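Review: Terkik two-arm tabletop cell, from a buyer's point of view

Posted Monday, November 8, 2021

I work for Storard, a small company that supplies equipment to care homes and pharmacies. My task this year was to find a two-arm robot cell which can be used for practice with pill bottles and organizers, and to make a budget that my manager can accept. We compared the offers of Cernton and Terkik, and we bought the Terkik. I have used it for 9 weeks now, so I think I can write a fair review.

First, what do you get? Two arms, one for each side, with cameras on the grippers, and an enclosure with plain light walls. The bottles, the cups and the organizer you must buy yourself. I had not put them in my first budget. They are cheap, but the order took four days to be approved. 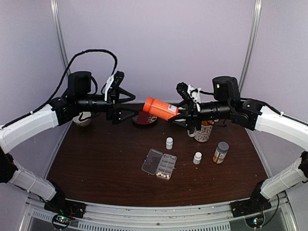 Both arms at the table, with the orange bottle in the right gripper.

The reach of the arms is good for a table of this size. Both can come to the middle, and this was my main question before the purchase, because for work with bottles one arm is often too little. When you ask for an offer, please ask for the reach of both arms together. The seller of Cernton gave me only the reach of one arm and I lost a week with emails.

The grippers are simple, with two fingers. They can hold a round bottle upright. For very small parts I would ask for a test before paying. A cap is a small thing, and a pill is much smaller. In our plan we wrote "bottles" and "pills" on separate lines, with separate time for each, and I recommend to do the same.

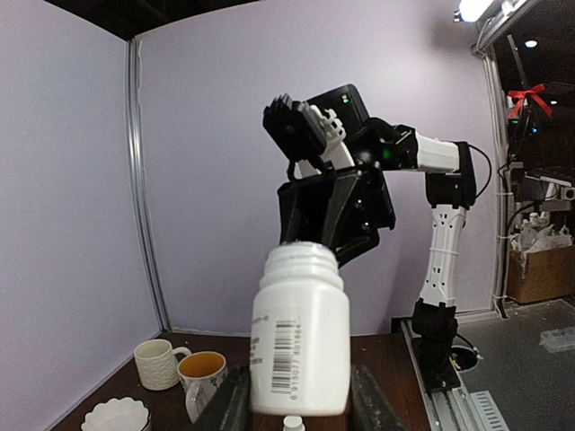
Price and hidden costs

The cell itself was 83 percent of our total budget. The rest went to spare fingers, cables, training and the small objects for the table. I wanted to keep more money for spare parts, but the training was more expensive than I expected. If I could plan again, I would buy two sets of fingers on the first day and take the shorter training.

Also please think about the space. The cell is for a tabletop, but you need room beside it for boxes and for a person who can walk to it. We measured only the table, and then we had to move a shelf.

Cables are the point where I am less satisfied. They go in big loops over the arms. It is possible to work like this, but I would like a cleaner solution for this price. I wrote this to Terkik and they answered politely that a cable kit is sold separately. 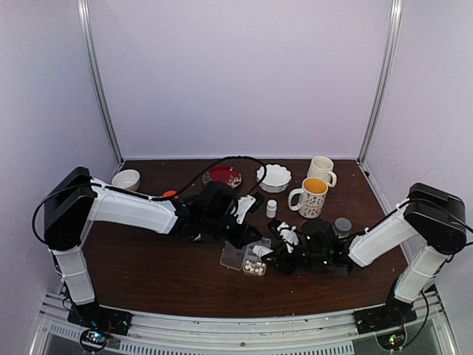 Using it with an organizer

For our kind of work the two grippers must come very close to each other above one small box. This needs patience in the beginning. My advice is to plan the first month only for learning, and not promise any result to your customer in this time.

I like the clear plastic organizer for practice, as you can look at the pills through the side. Cheap ones are good enough. Buy more than one, the lids are thin.

The gripper cameras are useful to me when I check the position of a bottle. Their mounting is included in the price, while in the Cernton offer it was an extra line.
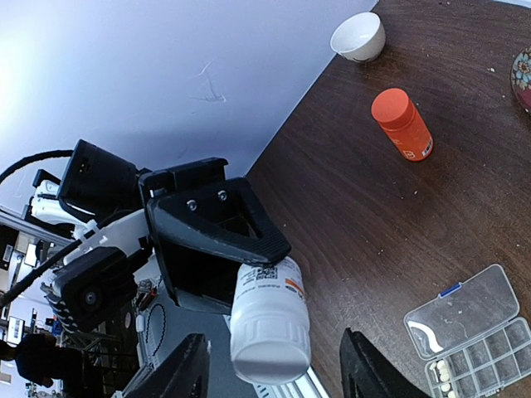
Is it better to rent a cell first, before buying?
For a short project, renting is the safer choice. For more than one year of regular work, buying was cheaper in our calculation, also with the spare parts included.

My rating is 4 from 5. I took one point away for the cables and for the price of the training. Delivery was on time and the manual is clear enough for a beginner.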